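Steltport Everyday Bowl in Cream Glaze
By Stadeck

Item 967
Sold singly or as a boxed set of four
Dishwasher and microwave safe

We have sold a good many bowls over the years, and if you ask anyone in the shop which one they took home for themselves, there's a very good chance it was the Steltport. It's a round ceramic bowl with a glossy, creamy off-white glaze that leans just a little toward yellow, the way good butter does in winter. It goes with blue plates, it goes with brown plates, and it goes with whatever your grandmother left you – we've had plenty of customers bring in an odd saucer to check, and they nearly always leave happy.

Duarte Mota drew the shape for us after a long string of trial pieces, 16 of them by the end, and most of the fuss was over the inside wall. He wanted a slope that lets a spoon travel all the way up without catching, so you can get the last of the soup without tipping the bowl toward yourself (though tip away, we certainly do). The rim is rounded over and comfortable to hold, even when you're carrying breakfast in one hand and the mail in the other.

A pale tabletop suits this glaze better than you might expect. On a gray-white surface the cream looks warm, and it's a forgiving color on a table that has picked up its share of smudges and scratches from homework and everyday life.

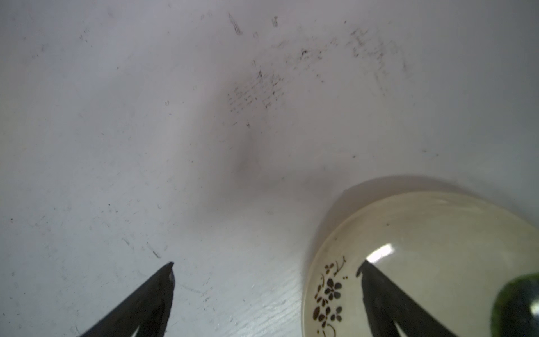 Will the bottom of the bowl scratch my table?
The foot ring is sanded smooth before the bowl leaves the workshop, so ordinary use shouldn't leave a mark. Lift the bowl when you move it, and wipe away any grit first, especially on a painted or lacquered top.

The bowls are fired at the Brikusier workshop, where Jianguo Jiang looks after the glazing. He mixes the cream in small batches, and you may notice a slight difference in tone between a bowl you bought last September and one you buy now. We're fond of that, but if you'd like a set that matches closely, order the boxed four and we'll pick them from the same batch for you.

Care is simple. Warm water and ordinary dish soap will do for most days, and the dishwasher is fine too. Spoons sometimes leave thin gray lines on a light glaze – a paste of baking soda and water, rubbed on gently with a soft cloth, usually takes them right off. Please don't take a bowl straight from the freezer to a hot oven. We've heard a few sad stories.

If you're building up a whole table, the Ye side plate comes in the same cream and has the same rounded edge, and the two stack nicely together in a cupboard.

Price: $16 each, boxed set of four $58
Shipping: $8 flat rate, free on orders over $100
Returns: unused bowls may come back within 88 days in their original box
Availability: in stock, the boxed set takes a few extra days to match and pack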